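4.2 Opening Hours and the Economics of the Second Site

The three cafes in the study differ in ways that matter to their owners and, as far as we can tell, to few of their customers. Drudon is the oldest and the smallest. Joder roasts its own beans and would like you to know it. Toom opened last, in a former shoe repair shop, and is run by the same owners as Drudon, who had sworn to us in the first interview that they would never open a second site. The lease was signed in February.

All three are in Hakdale, within walking distance of each other, and all three draw on the same pool of office workers, parents and people who buy one flat white and stay until lunch. We expected that a second site would take trade from the first. In the owners' own forecasts, this effect is called "spillover" when it runs toward the new cafe and is left out when it runs the other way.

Counts were taken at the till and at the tables. A till records what was sold and says nothing about how long the cup sat there afterward, and seat time is the cost that small cafes find hardest to see. For this reason we treated the cup, and not the receipt, as the unit of observation. A visit began when a drink reached the table and ended when the vessel left it. Refills were counted as part of the same visit, over the objections of Joder, which charges for them.

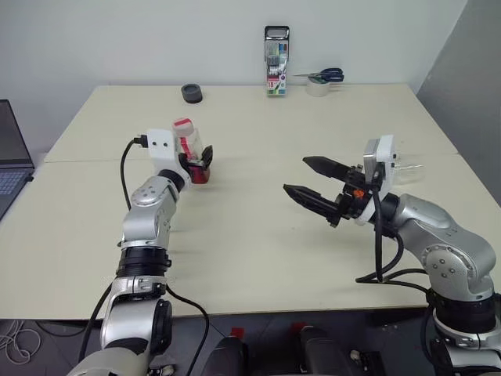

Figure 3. Dual-arm setup at the table, with a small red-and-clear container held upright in the left gripper.

The full sample is 1,047 visits. Takeout orders were left out, along with any drink consumed by staff, a category that was larger than any of the owners had guessed and that we agreed not to break down by site.

Visits at Drudon became shorter after Toom opened. This was the reverse of what the owners had predicted. Their reasoning was that a quieter room would encourage people to linger, and the room did become quieter. What seems to have happened is that the lingerers moved. Toom has larger tables, better heating and more power outlets, and the regulars who had occupied the window seats at Drudon with a laptop and a cold inch of coffee took up the same position there, in some cases within a week. Drudon was left with customers who drank their coffee and went. Its takings per seat rose. Its owners described this period to us as "worrying."

Toom, for its part, looked busy from the day it opened and lost money on most weekday afternoons. We raised this with the owners, who pointed out that it looked busy.

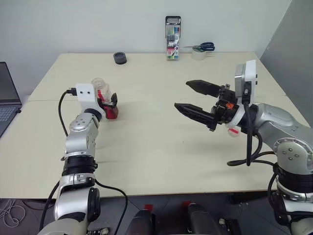
Joder was included as a comparison site on the assumption that little would change there. Halfway through the study it changed its hours, its cup sizes and its position on oat milk, all in the same week. We have kept it in the tables but ask that it be read with patience. If the weeks on either side of the change are removed, the average visit at Joder is flat across the study period, and the main result for the other two sites holds in both size and direction.

Two other explanations should be considered. The first is weather. Drudon faces north, and its customers may have left early for reasons that have little to do with competition. We compared warm and cold days and found the same pattern in each, though there were few warm days to work with. The second is the menu. Toom serves food that requires a fork, and Drudon does not. Visits that included food were longer everywhere, so we ran the comparison again on drinks alone. The gap between the two sites narrowed but did not close.

A weaker point concerns the owners' time. Both sites kept the same opening hours on paper. In practice Drudon opened late more often once there was a second set of keys to find, and the earliest customers of the day, who are short-stay customers almost by definition, were the ones turned away. This should bias our estimate against the result we report, and we have made no correction for it. 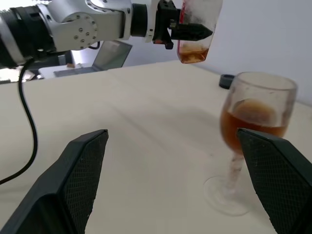
4.3 Pricing and the Loyalty Card

Each cafe offered a stamp card during the study period. The terms differed, and at Toom they also differed by barista. We take the printed terms as given and return to the matter of discretion at the end of the section.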